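Community Help > Kitchen & Wood > Cutting Boards

Big maple board on a metal table, will it cup?

Got a big maple cutting board, 26 inches on the long side, and it lives flat on a blue perforated metal table. Holes all over the table, regular grid. We use the board as a work surface, not for food. Kids' shape blocks mostly, stars, cylinders, a hexagon or two, sorting them by color and so on. Needs to stay flat or the tall ones fall over.

Questions. Do I still oil it if no food goes on it? Does the knot matter? And is the metal going to mess up the underside? Had it since March, flat so far I think. Bottle of Maltine board oil in the cupboard, never opened.

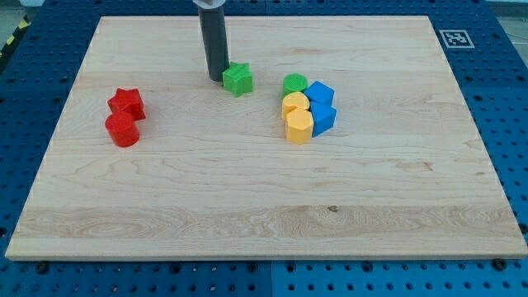 hirthorpe_53

The knot is the dark one in the wide swirly band of grain. Rest of the board is finer and straighter. Dont know if the two parts move differently, thats partly why I'm asking.

Last updated: March

Answer from Josine

Small knot like that, leave it. If you can catch a fingernail in it, drip a little thin glue in, let it set, sand flush. If you can't, forget about it.

Swirly grain does move a bit different from straight grain but on a thick board you won't notice much. What cups boards is one face getting damp and the other not. So whatever you put on the top, put on the bottom too. Same amount, same day. Edges also, people skip the edges and the end grain drinks the most.

Oil: yes but thin. Wipe on, wait 5 hours, wipe off everything that's left. Painted or printed blocks will pick up oil if you leave it greasy and then you have smudgy stars. Mineral oil is fine, I don't know the Maltine one.

The holes are good, air gets under. Check with a straightedge corner to corner every so often, both ways.

Answer from noonan_shed

just flip it every month. mine did 4 yrs on a steel bench no oil nothing. bit of rust mark on the back once, sanded off

Answer from tealtowel

Put cork dots under the corners if its slideing around. Otherwise what Josine said. Wouldnt use olive oil, goes sticky and smells.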